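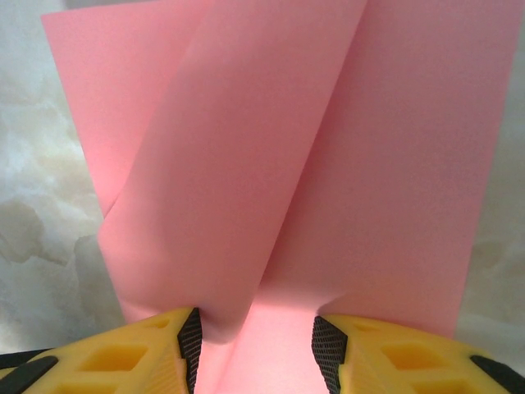

Geleo, the first feature from the Prydderch production company Plekeo, was shot in 16 days in February and has now been picked up by Darnberg for release in Britain and Ireland. Its script supervisor has worked on the film since before the money was in place, and we spoke to her the week the deal was announced. Most of her job comes down to paper. When a script changes after it has been locked, the new pages go out on a different colour, and a sheet of plain pink like this one, with nothing yet printed on it, is what she still buys by the box. "Blue first, then pink, on most jobs I've done," she says. "On Geleo we were on pink before we'd left the production office."

The film follows two sisters who take over a ferry crossing after their father's death and fall out over whether to sell it. It was written over four years. The final shooting script had 58 scenes, down from more than twice that, and the ending changed twice in the last month.

She says the late changes were nearly all about weather. "The crossing scenes were written for a calm day. We were going to be there in winter, so somebody had to decide whether we'd wait for calm or rewrite for wind. We couldn't afford to wait." The director and the producers settled on wind. Three conversations that had been set on deck were moved inside the ticket office, and a long speech by the elder sister was cut to four lines.

"People think I'd be upset by that, having typed it all up. The short version is better. You couldn't have heard the long one."

Plekeo was set up to make short films and had never run a crew of this size. The supervisor had worked on two of the shorts and was asked to stay on. Her continuity notes for the feature ran to 291 pages, which she keeps in two ring binders. She uses a tablet on set as well but says she writes the first note by hand, "because I can do it without looking down for long".
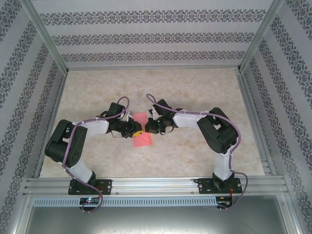
The hardest day was the funeral tea, which was filmed in the village hall in Prydderch with local people as guests. Every plate and cup had to match between the wide shots and the close ones, and the sandwiches kept being eaten. "I'd draw the tables, then I'd look up and the tables were different. In the end we made a rule that you only ate on the take if you'd been told to eat."

She has seen the finished film once, at a screening for the crew. She noticed one mistake, a coat buttoned in one shot and open in the next, and will not say where it is.

Darnberg plans to open Geleo in a small number of cinemas before a wider run, and the first public showing will be in a 700-seat theatre. She thinks that is a lot of seats for a film about a ferry. "But it sounds good, the film. The wind sounds very good. I'd like people to hear it in a big room."

Her next job is a television series, six episodes, with scripts she has not yet been sent. She has asked for a week to read them before filming starts and has been offered three days.

By the film desk
Tuesday, July 18, 2023

Filed under: Film > Interviews > British independents

Search this site
Enter a title or keyword
Go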